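Stendanville Seed and Garden Exchange
Minutes of the April meeting, held in the back room of the Garrido building, 7:00 p.m.
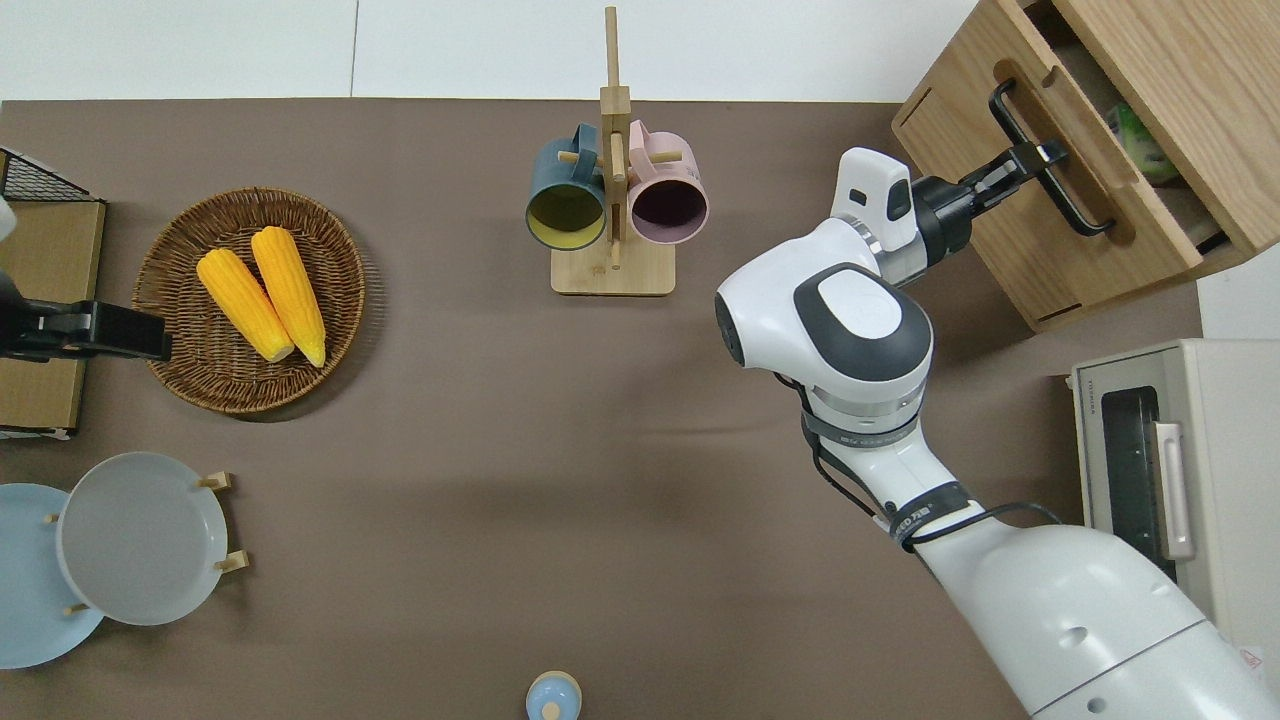

Welcome and last month's minutes

Leandro Paredes opened the meeting and thanked everyone for coming out in such a steady rain, and thanked the Drondach members in particular, who had the longest drive (and who brought the lemon bars). Last month's minutes were read and accepted with one correction: the beans given out in the winter swap were pole beans and should not have been written down as bush beans. Apologies to anyone who has already planted them without a trellis.

Money

We began the month with $1125 in the account. The deposit on the plant sale tables came to $48 and has been paid. Leandro reminded us that dues are still coming in, and that a check in an envelope with your name on it is a great deal easier to deal with than cash pressed into his hand at the grocery store, though he is grateful for both.

Spring plant sale

This took up most of the evening, as it does every year, and there was a lot of good cheer in the discussion. We are hoping to have 800 seedlings ready. Tomatoes are coming along nicely, the peppers are slow, and the first sowing of basil damped off and has been started over. It was agreed to keep the prices the same as last year. There was a long and friendly back-and-forth over whether squash should be sold in pairs, and in the end it was left up to whoever is standing at that table.

Please write the variety on every single pot -- in pencil, as marker fades in the sun and we had some very mysterious eggplants last spring.

Trip to Brandurberg

The visit to the old orchards at Brandurberg is going ahead. The bus holds 40, and members have first choice of seats until the May meeting, after which we will open it up to friends and neighbors. Bring a lunch and sturdy shoes. Several people asked about taking cuttings, and Leandro will write to the owners and find out what they would be comfortable with.

Other business

A member asked if anyone could spare some rhubarb crowns, and was offered more than will fit in her yard. The compost thermometer is still missing. If it is in your garage, please bring it back, with no hard feelings at all.

The meeting closed at 8:50 p.m. and people stayed on for coffee and the last of the lemon bars. Snacks in May: the Drondach table has kindly offered again.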